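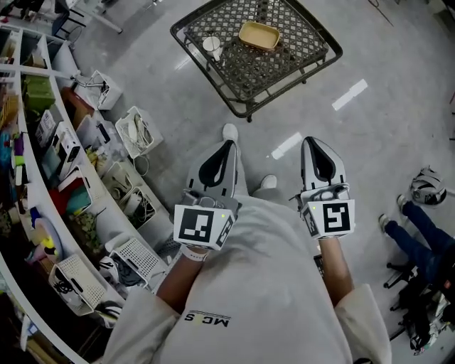 Funix mailed back overnight with the view that the drift in the Faltness samples is a storage effect, nothing to do with the glue itself, and that we should stop adjusting the mix until the jars have been kept at one temperature for a full week. Fair point. The jars by the window get afternoon sun and the ones on the low shelf do not, and I did not log which was which before September.

Wednesday, 9:40. Restarted the hide glue series from dry granules. Batch 3, 100 g granules to 219 g cold water, soaked until no hard centers were left, then into the water bath. Lid on. Skin formed anyway within the hour and was lifted off and thrown out, so the true water content is a little under what the sheet says.

Joints: maple to maple, end lap, faces planed and then left alone. Last time half were scuffed with sandpaper and half were not, and the results could not be separated. Clamped with the Moschos screws, same number of turns on each. Pads changed on two of them.

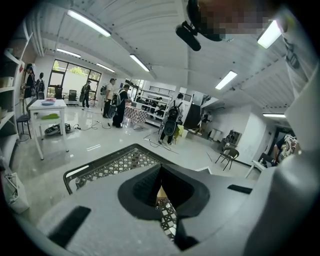

Load test on the old set, batch 2. Stopped at 800 N on all pieces that got that far. Two let go early, both along the glue line with bare wood showing on one face, which points to a chilled surface at assembly. The rest held and were put back in the rack unbroken. Do not reuse them for the creep test - they have been loaded once already.

The Jollus thermometer reads low against the glass one. Offset written on the tape on its handle. Readings before this entry are uncorrected.

To do: move all jars to the low shelf, label lids as well as sides, warm the maple before spreading. Batch 3 comes out of the clamps tomorrow morning. Still waiting on the second bag of granules from Faltness, same grade as the first if they have it.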